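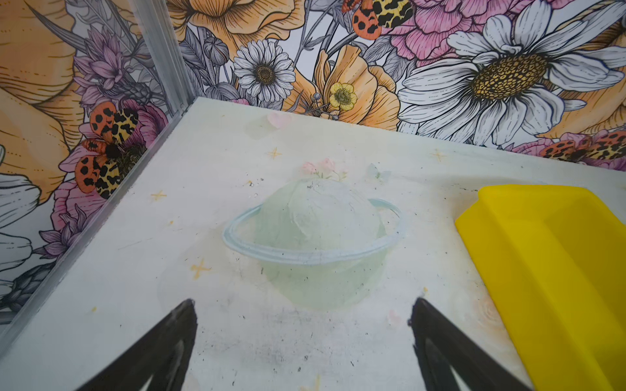
Fig. 1. Printed tabletop with ringed planet motif. Loose debris and gray smudging on the light ground.

Search this site Search Enter keywords

UNIT 4: CARE OF PRINTED WORK SURFACES
Course handout, Surface Care and Finishing, Clarkgate

4.1 Scope

This unit covers flat horizontal surfaces that carry a decorative print over a pale ground. Wall coverings are treated in Unit 6. Solid-color tops were covered in Unit 3, and the tool list from that unit still applies.

4.2 Reading the surface

Pale grounds show soil early. The print hides part of it. Soft watercolor shading, such as the mint-green of the planet in Fig. 1, has tonal changes close to those of a light smudge, and the two are easily confused at arm's length. Inspect at a low angle with a hand lamp before any cleaning is started.

Record findings under these headings:

Loose soil: specks, grains, crumbs. Moves under a dry brush.
Bonded soil: smudges and films. Does not move under a dry brush.
Mechanical marks: scuffs and scratches. Cleaning will not remove them.
Print condition: fading, lifting, creasing.

Washed-out motifs need care. The butterfly in Fig. 1 is pale blue and low in contrast, and the heart-like shape toward the far edge is fainter still. Low contrast may be part of the design or may be wear. Do not record it as wear unless a reference print of the same pattern is at hand.

4.3 Dry stage

Grains left on the surface act as an abrasive under a damp cloth. Remove them first.

Brush from the back edge toward the front in overlapping strokes. Use the soft brush, not the bench brush. Collect the debris on a card and discard it. Go over the surface once with a dry microfiber cloth, folded in four, turning to a clean face after each pass.

4.4 Damp stage

Mix 20 ml of neutral cleaner into 1 liter of water. Wring the cloth until it no longer drips. Test on a corner with no print and wait 100 seconds. If color transfers to the cloth, stop and go to 4.6.

Work in straight lines. Circular rubbing leaves a haze that is visible on off-white grounds. Change the water after the second surface or when it turns gray, whichever comes first.

4.5 Bonded smudges

Lay a damp pad on the smudge for 54 seconds, lift, and blot. Repeat once. Melamine foam is not permitted on printed areas at any grit. The Okafor test card is used to compare before and after under the same lamp.

4.6 Surfaces that fail the corner test

Dry methods only. Note the failure on the Clusitz sheet and attach it to the item record.

4.7 Lab exercise

Bring the Flakora sample board to the Thursday session. Write up the inspection first (200 words maximum), then carry out 4.3 and 4.4. Hand in both cloths with the sheet.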